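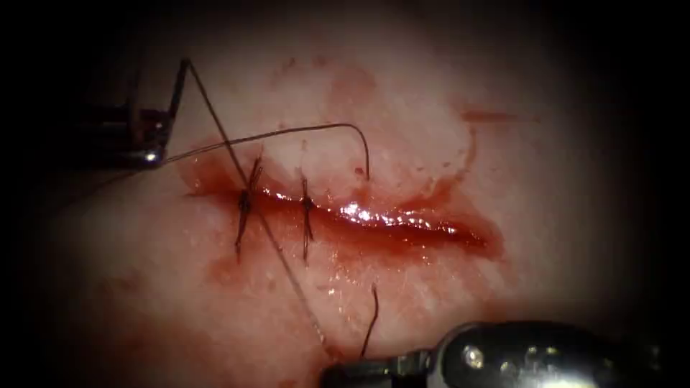 By Aurora Arruda
August 26, 2019

The hospital in Gramden will keep its surgical department open also in the evenings, the regional health board decided after a long meeting in Basholm. The plan to move all evening operations to Nakholm has been put aside until February, when the board will look at the budget again.

The decision means that people who live in Gramden and in the villages along the river do not need to travel to Nakholm for an operation after five in the afternoon. The road between the two towns is narrow, and in winter it is often closed at the Prata bridge for several hours at a time.

"I am relieved, but I will be more relieved in spring," said Laurinda Rebelo, head nurse of the department. "My staff have been asking me since Easter where they will work, and I had no answer to give them."

The proposal to close in the evenings came from the board's own finance office. It pointed out that the department did only 91 evening operations last year, and that two of its surgeons will soon retire. The office wanted to use the money for a larger outpatient clinic in Basholm, where the waiting room is too small and patients sometimes stand in the corridor.

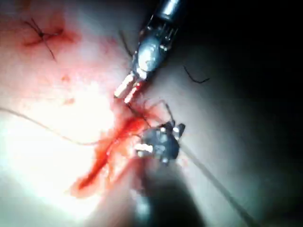 Instruments and suture material over a tissue surface.

Board member Valter Barros voted for the move and has not changed his mind. He said that the numbers are low and that a surgeon who operates seldom in the evening is still paid for the whole shift. In his opinion, Nakholm has enough rooms and enough people to take care of both towns.

Armindo Pacheco, who represents Gramden on the board, answered that the number does not show the whole picture. Many patients were sent to Nakholm already last year, he said, on evenings when no anesthesiologist was on duty in Gramden. With a full team the department could have done more.

The anesthesiologists were the question that took most of the time at the meeting. Gramden has two permanent positions for them, and one has been empty for a long time. The board now promises to advertise it again, this time with help for housing -- a thing that the town has asked for in several letters. The apartment belongs to the town and is on the same street as the hospital.
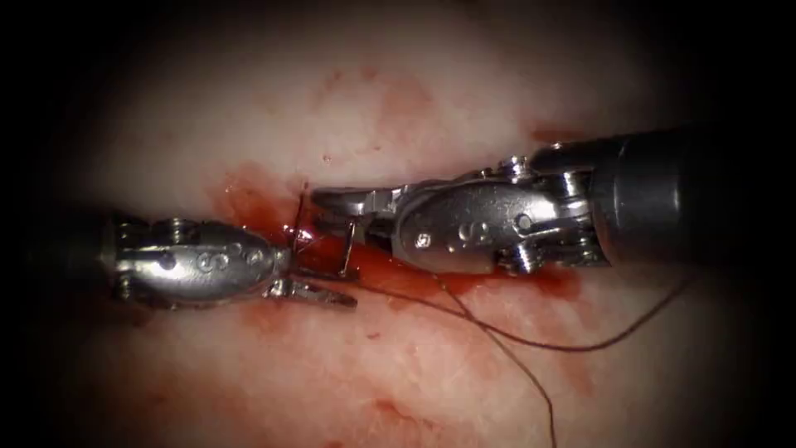 It has three rooms and needs a new kitchen, and the town council must still agree to pay for the repair. The council meets next month.

For patients nothing changes at the moment. Those who already received a letter with a time in Nakholm may keep it, or they can call the Gramden reception and ask for a new one. The reception answers on weekdays until four.

Rosário Loureiro, who collected signatures against the move outside the grocery store on the main square, said that she will keep the lists at home. "We got a half year," she said. "I will not throw away the papers yet."

The minutes of the meeting can be read at the board's office in Basholm and at the Gramden library.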